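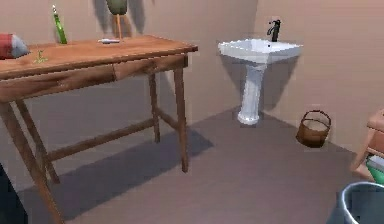
Last updated 05/05/2018
5 min read

3. The ice trade at Stondside

Before electric refrigeration the town bought its ice from one firm, Stetsiuk. Cut on the Dukent, hauled up the hill by team, packed in sawdust in a double-walled shed behind the mill. The shed is gone. The ledgers survive, most of them, and this section leans on them heavily.

First cutting was usually after New Year. The earliest entry for men hired is in November, but that was for repairs - doors, chutes, new sawdust - and no ice came up that month. Crews were small. Four men on the saws, five on the hauling, plus boys paid by the day who are mostly not named. Radymyr Ivanyshyn is named. He appears first as a boy, then on the saws, then keeping the route book, and his handwriting is much the best in the whole set.

The route book lists 204 households at its fullest. Hotels and the two butchers are kept on a separate sheet, with their own prices. Households put a card in the window and the driver read the weight off it. Complaints were about drips on the stairs, short weight, and the driver's habit of skipping Trerkitska Street when the hill was bad. That last complaint comes up again and again, in several hands, and was never really dealt with.

One winter stands out. The river froze late and thin, and the shed took in only 651 blocks. The firm bought in ice by rail to make up the diference, at a price the ledger gives twice and not the same way. I have used the lower figure in what follows. Deliveries to houses were cut back by midsummer, butchers kept theirs. There was a sharp letter in the town paper signed "A Customer on the Hill", and the week after that the route book shows the Trerkitska Street calls started up again.

Accounts were settled in the front office. Furnishings there get one line in the inventory: a stove, a safe, "long table, wood." For the general type, a long wooden table on tapered legs, see Figure 1. Drivers turned in thier coupons at it on Saturdays, and Ivanyshyn entered them the same evening. Pencil first, ink later. Where the two disagree I follow the ink.

The end was slow. Hotels left first, then the better streets. The hauling teams were sold off in pairs and one truck bought, second hand, which spent a good part of its first summer in the repair column. By the last ledger the hill route is down to a few cards a week. No closing entry, no final balance - pages just run blank after the August deliveries. Sale of the shed timber is covered in section 4, together with the mill.

Figure 1. Long wooden table, tapered legs.

Contact | Copyright Stondside Local History Papers | Back to top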